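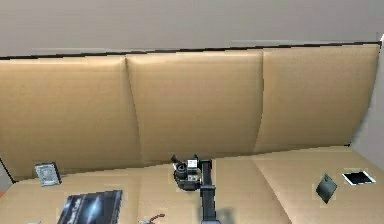 Asiento de tres respaldos y pared gris. Render.

Asif Ansari coge el teléfono el miércoles a las nueve y pide que sea rápido, tiene ensayo. Lleva desde agosto sin poder cantar "Gromdale" en directo. El ayuntamiento del pueblo que da título a la canción le ha demandado por injurias y pide que se retire el disco.

"Son dos versos. 2 versos en un disco de cuarenta minutos", dice. En ellos llama a los vecinos "gente que vende el pozo y luego reza por lluvia". Punto. "No nombro a nadie. Ni al alcalde, que además me caía bien."

La canción salió con Jundero, su sello de siempre, tirada de 1000 vinilos. Quedaban 132 en el almacén cuando llegó la carta del juzgado. Se vendieron en una tarde – "gracias, supongo" – y ahora el sello no se atreve a reimprimir.

Lo del festival Rarley le dolió más. Le quitaron del cartel por correo electrónico, tres líneas. "Me mandaron un abrazo al final. Un abrazo." En su hueco tocó un grupo de versiones.

Ansari vivió en Gromdale hasta los diecinueve. Su madre sigue allí y le cuenta cosas: casi 100 firmas contra él en el bar, una camiseta con la letra que lleva el hijo del panadero. Ella firmó no, claro. "Pero tampoco le gusta la canción. Dice que la de antes era mas bonita." 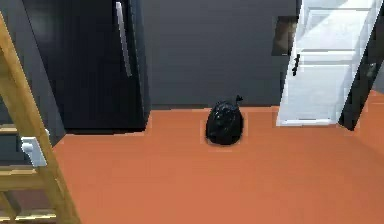
¿Va a cambiar la letra?

Solo si lo ordena el juez, y en ese caso la tocaría instrumental.

Su abogada, del despacho Holst, le ha pedido que no hable de la vista. Habla igual, un poco. Que el escrito del ayuntamiento copia mal el estribillo, que le cambian "pozo" por "poso" – "encima me denuncian por algo que no escribí". Se ríe, luego se pone serio. Los gastos los paga él por ahora, ha vendido un ampli y la guitarra de doce cuerdas.

Disco nuevo sí hay, a medias, grabado en casa de un primo. Ningun pueblo en los títulos. Pregunta la hora, suelta un taco y cuelga.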